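FOR IMMEDIATE RELEASE
2025-11-24

Drundale opens its small work rooms, and there's a wavy desk in every one

Hi, it's me again, the one-person press office at Drundale. I usually write to you about chairs. Today I get to write about rooms, and I'm pretty excited, so please bear with the length!

Starting this week, anyone in town can book one of our seven small work rooms on the upper floor of the old Prorard building. They're meant for people who need a desk and a window for a few hours (students before exams, folks doing their taxes, anybody whose kitchen table is covered in somebody else's homework). You book by the half day, you bring your own laptop and your own snacks, and you leave when your time is up. A half day costs $7 through the end of the year.

The desk is called the Pillow, after the soft, wavy line of its front edge. We started drawing it back in May and went through more versions than I'd like to admit. Early ones had a straight front and looked like every other desk I've ever sat at. The wave stayed once we'd all leaned on it for an afternoon. The oval cutout near the front is there to grab when you want to shift the desk closer to the light, and people do, all the time. The top is 55 inches wide.

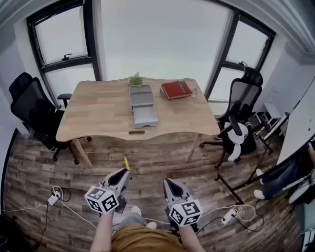
Photo: Drundale / Pillow desk, upper floor work room

I've been writing in one of these rooms for a couple of weeks now and I have opinions. The legs angle out a bit, so my knees have never once met one. The little gray organizer with the pull-out drawer keeps my pens and chargers out of sight, and the tray on top catches everything else. I'd put a plant on any desk, and a small one at the back by the window is just right. A red book and a small glass fit off to the side and I still have room to spread out my notes.

We kept the floors as they were, gray-brown planks with plenty of wear in them, and I'm glad we did. The big window does most of the work. Even on a day when the sky is plain white, I don't reach for a lamp until late afternoon. The black mesh chairs roll easily, and I like the one with the high headrest best (please don't all book it at once).

The Anghel workshop, two streets over, builds the desks for us. They've finished 68 so far, and over 55 of those are already spoken for by people who tried one during our open days. If you'd like one at home, orders for the next batch are open now, and delivery takes 67 days from the day you order. You can pick it up from the workshop too.

Reporters are welcome to come by, sit down and try a room for free. Just write to the Drundale press desk a day ahead and I'll save you a spot by the window.

Press contact: Drundale press desk, Prorard building, upper floor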